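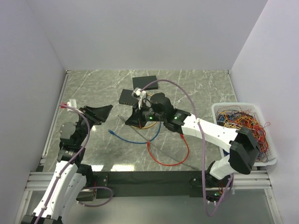 Samum two-arm bench kit, long-term review
Tapio Salminen, 17/05/2023

The Samum bench kit is sold as a set of parts for people who want two small arms working over one table and are prepared to supply the table. I assembled mine in the shared workshop at Brorside in April and have used it on most evenings since then. The test job was network patching: pick up a loose cable by its plug, bring it to a switch, seat it, pull it out again. It is a fussy job for a machine, and it shows up play in the joints quickly.

What the kit includes

Two arms with their grippers, the aluminum extrusion for the frame, a black mounting bar for the near edge, brackets, fasteners, a power supply and a bag of cable clips. The table surface and side panels are left to the buyer. I used a marble-patterned top we already had and fitted pale panels at the back, left and right. The near side stays open, with both arms mounted along it.

The manual runs to 52 pages. The mechanical chapters are good and the drawings are to scale. The wiring chapter is thin, and the pinout for the gripper lead is printed in an appendix with no reference to it from the step where it is needed.

Assembly

The extrusion was cut square and the slots were clean. I measured the front span from both ends before fitting the mounting bar and found it 2 mm out, entirely my own error from tightening the corners in the wrong order. Loosen everything, set the bar, then tighten from the middle outward. The manual gives this order, but one page after the drawing that most people will work from.

Mounting one arm takes around 35 minutes if the bar is already straight. The second goes faster. Kauko Pitkänen helped with the lifting and also pointed out that the base bolts can be reached with a long hex key from below, which spares you from removing the clamp.

Reach

With the arms at opposite ends of the near edge, both can work in the middle of the table. The back corners are awkward. An arm stretched that far has few useful wrist angles left, and the software will sometimes refuse a pose that looks possible. I keep the switches toward the back center and leave the loose cables in front of them, where either gripper can approach from more than one side.

The wrist joints are bulky for the size of the arm. On the right I keep a white mesh basket of scrap wire against the wall, and the wrist passes very close to its front edge when the arm is working near the center. There is no collision model for objects on the table unless you enter them by hand. I entered the basket as a plain box with a margin. The wires spilling over the rim are not modeled at all.

Grippers

The jaws are stiff and close parallel. On a standard network plug they hold well if they take it squarely by the sides. Taken at an angle, the plug can rotate as it meets the port, and no amount of extra force corrects that. I added a regrasp step: one arm holds the cable a short way behind the plug, the other opens and takes the plug again. Successful insertions became much more regular after this change.

The gripper has small green LEDs on its body. They are useful from across the room and dim enough to ignore up close. I would have liked a separate color for a fault.

Grip force is set in steps from a menu. The lowest step drops a plug on a fast move. The highest will mark soft plastic. I use the second lowest for everything.

Cable handling

Seating the plug is the easier half of the job. The cable behind it has its own stiffness and will lift in a high arc, come down over the forearm and drag on whatever else is lying around. My purple patch cable is the worst of the set for this. The thin gray one gives no trouble. A slower lift helps, as does leaving slack toward the side the arm came from.

The supplied clips are the weakest part of the kit. They hold the arm's own lead near the base but leave a loop that moves with the shoulder, and on the left arm I still have a purple run that hangs lower than I want. Hook-and-loop tape from Flirkalness has done better on my other machines and will go on here next.

Software

Recording poses by hand is simple and works as described. Coordinated moves are less complete. You may lock one arm while the other works, or run both against a shared clock, and there is nothing between the two. A wait-for-contact command would remove most of my timing values.

The controller has logged 2,000 insertion attempts without a motor fault. Joint zero on the left arm has needed resetting twice, both times after the power was cut during a move.

Rating

Frame: very good. Arms: good, with reservations about the wrist size. Grippers: good. Wiring and clips: poor. Software: adequate for one arm, limited for two.

I would buy it again for light bench work with small, rigid parts. For cable work it is usable, provided you accept a fair amount of tuning — and provided you have your own clips. Anyone at Brorside who wants to try the regrasp routine can find the pose file on the workshop drive, in the folder named Salminen. Change the table height before running it.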